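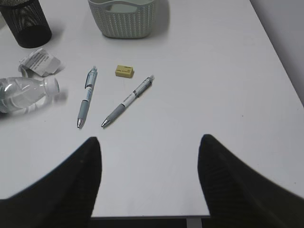 Two mechanical pencils on a white tabletop.

Section 5: Your first evening with the Lennox facial cleansing brush

By now you've charged the handle and clicked on a brush head, so we can get to the nice part. Please read the whole section once before you turn on the tap. It's much easier than turning pages with wet hands!

1. Tie back your hair and take off any eye makeup with your usual remover. The brush should never go over your eyelids or lashes.

2. Splash your face with lukewarm water and hold the brush head under the tap for a moment. The bristles should feel soft all the way through.

3. Squeeze a small amount of cleanser onto your fingertips and spread it over your cheeks, forehead and chin. We like Paleck Milk Cleanser with this brush (it rinses off easily and doesn't foam up over the handle), but any gentle cream or gel without grains will do.

Caution: Do not use scrubs, peeling gels or anything with beads or crushed shells in it. The bristles already do that work, and the two together can leave your skin sore.

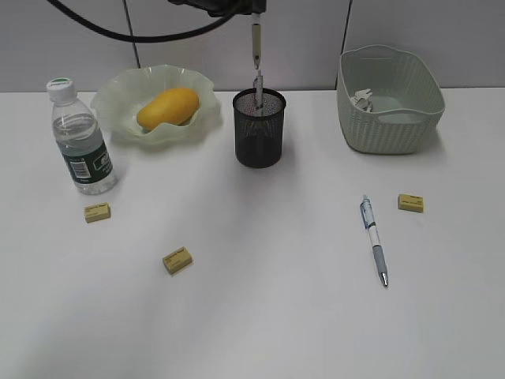 Table with water bottle, pen holder and a mango in a glass bowl.

4. Rest the brush on your skin before you press the power button, or you'll be wiping cleanser off the mirror. It always starts on the lowest speed. Press again for medium, and once more for high.

5. Move in small, slow circles. Give your forehead 16 seconds, your nose and chin another 16, and then each cheek 10. The handle gives a short buzz when it's time to move along, and it switches itself off after 55 seconds, so there are a few seconds left over for any spot you'd like to go back to.

Note: For the first week, stay on the lowest speed and use the brush every other evening. A little pinkness that fades within the hour is quite common. If it lasts longer, leave the brush alone until your skin has settled.

6. Rinse your face well, pat it dry with a clean towel, and put on your moisturizer while your skin is still slightly damp.

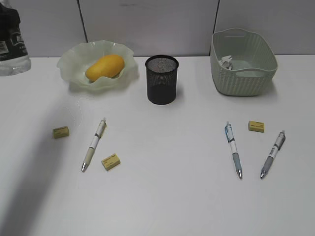 Black mesh pen holder and a bowl with a wavy rim.

7. Rinse the brush head, shake it gently and stand it up somewhere airy. Please don't put the cap back on until the bristles are completely dry.

Caution: Never use the brush on sunburn, open blemishes or freshly waxed skin.

Replacement heads are sold in packs of two, in Soft and Extra Soft. For cleaning the handle and the charging base, go on to Section 6.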